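Sunday, after supper

Feet up, tea going cold, and I'm finally writing about the walk before I forget it all.
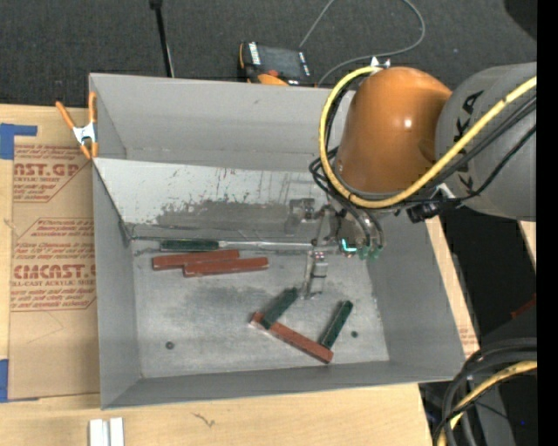 Getting to Gronley

I set the alarm for an hour I don't normally believe in and still managed to leave late, because I couldn't find my other wool sock. I found it in the fruit bowl. Don't ask. The bus out to Gronley was nearly empty and the driver had the heater cranked so high that I'd peeled off two layers before we were past the gas station. By the time I got off I was pink and sweaty and the wind went straight through me, so on went everything again, right there on the shoulder of the road with my backpack between my knees.

I've been meaning to do the Senutwood loop since April and kept finding excuses — rain, laundry, a sore hip that might have been a real sore hip. The sign at the trailhead says 720 feet of climbing, and I remember thinking that didn't sound like much. It's all in one go, though! You cross the little footbridge, you have a nice flat stroll through the ferns feeling very pleased with yourself, and then the path just tips up and stays that way. I stopped to admire the moss a lot. I admired an awful lot of moss.

Up through the trees

The woods were lovely once I quit huffing. There'd been rain overnight and everything smelled like wet bark and mushrooms, and the beeches have gone that coppery color that I can never describe to anyone without waving my hands around. I heard a woodpecker for a good ten minutes and never saw it. I also heard what I was sure was a wild boar coming through the bracken and stood dead still with my hiking pole out in front of me like a sword, and it was a blackbird. A fat one, but a blackbird.

I ate the first sandwich way too early, on a stump, before I was even halfway. Cheese and the plum chutney I put up last month, which has come out a bit too vinegary but is growing on me. (Note to self: more sugar next time, and chop the onions smaller.)

The top, and Jisberg

From the bare patch at the top you get the whole valley, and I could see Jisberg way down at the far end with its church and the lake behind it. I always forget how small it is. I lived there for two years and in my head it's a proper big town, with distances in it. From up there I could cover it with my thumb. I looked for my old street and think I found it, or at least I found a row of red roofs and decided that was the one.

I sat up there longer than I meant to. It was too cold to sit, really, but the clouds kept breaking up and the light would slide across the fields one after another, and every time I thought okay, that's it, get up, another one lit up. I didn't think about work once until I noticed I wasn't thinking about work, and then of course I thought about it the whole way down.

Going down

My knees had opinions. The descent on the Gronley side is mostly roots and loose stones, and I took it sideways like a crab and got passed by a family with a kid in rain boots who was skipping. Skipping! I slid once and landed on my backside in the mud — no harm done, except the tan pants are now in the tub soaking and I don't have high hopes.

I'd missed the earlier bus by a few minutes, so I went into Şimşekoğlu, the bakery across from the stop, to wait in the warm. Best decision of the day. I had lentil soup with a big squeeze of lemon and a sesame ring still hot from the oven, and then a square of something with pistachios and syrup that I'd meant to take home for tomorrow. It did not make it home. It didn't make it out the door. The windows were all steamed up and there was a soccer game on the radio and I very nearly missed the next bus too.

Fell asleep on the ride back with my cheek on the glass and woke up one stop past mine, so that was a bit more walking I hadn't planned on.

Hot bath, clean pajamas, the heel blister has a bandage on it. I want to do the longer route before the snow, the one that goes around by the lake, but I need new laces first and maybe a better thermos. This one leaks into the side pocket and my map smells like peppermint tea. Also the library books are due and I haven't opened the second one. Bed.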